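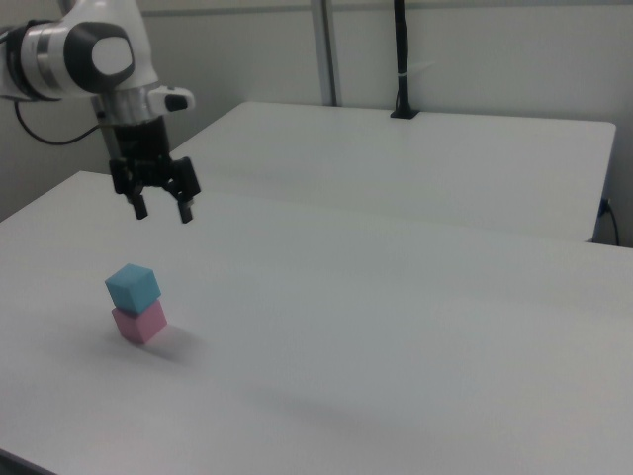 In Praise of Making the Same Thing Every Time

My sister-in-law called one evening in November to ask what she should make for eight people, and before I could get a word out she told me it had to be something new, because the same crowd had come over in the spring and she'd already given them the chicken. She said "the chicken" the way you might say "the incident." I have eaten that chicken. It is done in a big pan with lemons and green olives and a whole lot of onions that go soft and sweet underneath, and I would drive to Westeo in the rain for it. I said so. She made a seafood thing with saffron instead, from a video, and spent most of the evening in the kitchen with her hair stuck to her forehead while the rest of us ate crackers and talked to each other over the noise of the fan.

The seafood thing was fine, and I had seconds. But I drove home thinking about the chicken, and I have been thinking about it ever since, and I would like to make a case for cooking the same dish for your guests over and over until they start asking for it by name.

I understand the pull of the new recipe, believe me. The app on my phone where I save them tells me I have 1,308, and I'd be ashamed to say how many of those I have cooked. I save them in line at the bank. I save them at night when I should be asleep, one after another, all those shiny noodles and braided breads. It feels a little like cooking, saving them, and it costs nothing and there is no pan to wash. My husband looked over once and asked if I was planning to open a hotel.

When people are coming, though, something happens to me and I think it happens to a lot of us. We start to believe that having company is a kind of show, and that a show can't be put on twice. We remember what we served last time much better than anybody who ate it does. I have asked around about this, in my own unscientific way, and most of my friends could not tell me what they had at my house last winter, only that it was warm in there and the dog got up on the couch. They remembered one dish, and it was the rice. I'll get to the rice.

I learned to cook for a crowd from a neighbor, Iman Abou Zeid, who lived across the hall from us on Cerinik Street when we were first married. Iman made stuffed zucchini. If you were invited to Iman's for dinner you were going to have stuffed zucchini, with yogurt, and a bowl of cucumbers, and bread from Alaoui, the bakery on the corner that always sold out by three in the afternoon. In the four years we lived there I don't believe I ever had anything else at her table for a proper dinner, and I never once wished I had. We would be coming up the stairs after work and smell the allspice and the tomato and start walking faster, because it meant somebody was being invited over and there was a fair chance it was us.

What I remember best is that she was always sitting down. She had made that dish so many times that it took nothing out of her. The pot went on, she wiped her hands, and she came out and sat with us and wanted to hear all about everything, my awful boss, my mother's knee, the whole business with the landlord and the radiator. She could tell by the sound when the pot needed turning down! She would be in the middle of a sentence and hold up one finger and go and lower the flame and come back and finish the sentence. I thought it was magic at the time. I know now it was just that she'd done it for thirty years, and I think that is better than magic, since the rest of us can have it too if we'll only stop changing the menu.

I asked her once if she ever got tired of it. She said she got tired of it in the kitchen sometimes but never at the table.

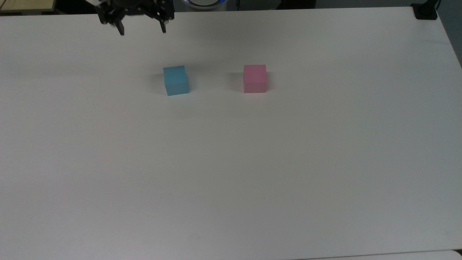 Two small cubes, one of them blue, toward the far end of a big light tabletop.

Now, there is another side to this and I should be fair to it. My friend Karim Salem thinks I'm all wrong, and he is a far better cook than I am, so I've had to listen. Karim says that if you never try anything on your friends you'll never try anything at all, since who is going to roast a duck for himself on a work night? He says guests are what gives a person courage. He once made us a soup in a hollowed-out pumpkin, and the bottom gave out when he lifted it, and we had orange soup down the front of the cabinets and into the silverware drawer. We laughed until we hurt. He brings up that soup every time we have this argument, and his point is that I remember it, and I do.

I've turned that one over a good deal. I think what I'd say to Karim is that it was a wonderful night and that the pumpkin was his to spill. He enjoys the danger. He comes out of the kitchen pink in the face and delighted, holding something that might be raw in the middle, and because he's having such a good time we all have one too. If that's you, then please keep on with it and please invite me. I'm talking more to people like my sister-in-law, and like me, who do not enjoy it one bit, who lie awake the night before reading the comments under a recipe to see if anybody else's sauce broke. There were 3,000 comments under the last one I was tempted by, and half of them seemed to be from people who had swapped out the main ingredient and were upset with the results. I put the phone down and made the rice.

So, the rice. It's a layered rice with ground beef, carrots, raisins and a good deal of cinnamon, and it cooks in a heavy old Anen pot with a chipped lid that I bought when we moved out of Cerinik Street and have never seen another like. You let the bottom go brown and crisp, and then you turn the whole pot over onto a platter. The first time I made it for company it came out in two pieces and I patched it together with parsley. The second time was worse. I didn't really have it until I'd made it around a dozen times, and I would never have gotten there if I'd been flitting off to a saffron thing every time the doorbell was going to ring.

People leave this out when they talk about repeating yourself. The dish gets better! It gets better in small ways that no recipe would bother to write down. I know now that my left back burner runs hot. I know the raisins want a few minutes in warm water, and that if I grate the carrots they disappear and if I cut them into little sticks they don't, and that the children will eat around the sticks and their fathers will finish them off. I know it can sit for half an hour with a towel under the lid if somebody is stuck in traffic, and somebody is always stuck in traffic. I can make it while talking on the phone. I have made it with a fever, though I wouldn't recommend that, and I've made it on a camp stove in my brother's driveway when his kitchen was torn up.

It's cheaper too, if we're going to be practical for a minute. A new dish always seems to want some jar of something, and then the jar lives in the refrigerator door until we move house. I had a bottle of pomegranate vinegar that lasted longer than our car. With the rice I know what I need, I buy that much, and there's usually enough left over for lunch the next day, fried in a little butter with an egg on top (which may be the best part of the whole business, and I'd never tell the guests so).

And then something sweet happens that I hadn't planned on, and it's really why I sat down to write this. After enough times, the dish stops being yours. My friends' kids call it upside-down rice and they stand around the platter when it's time to flip, and there's a hush, and then there's a great deal of shouting if it comes out whole. One of them went off to college and called me from a dorm kitchen at ten at night to ask how much cinnamon. I didn't know. I had to go stand in front of my own stove and pretend to make it, with my hand cupped, and then measure what I'd have thrown in. No one has ever called me from a dorm to ask about something I made once.

You can still have your new recipes. I try mine out on my husband, on a plain weeknight, when the worst that can happen is toast. I change the salad when I get bored, and I let other people bring dessert and be as daring as they like with it. The middle of the table stays put.

My sister-in-law is having everyone over again next month. I've already told her that I'm bringing a bag of lemons and two jars of green olives, and that she can take the hint or not, but I'm going to set them right there on her counter where she'll have to look at them.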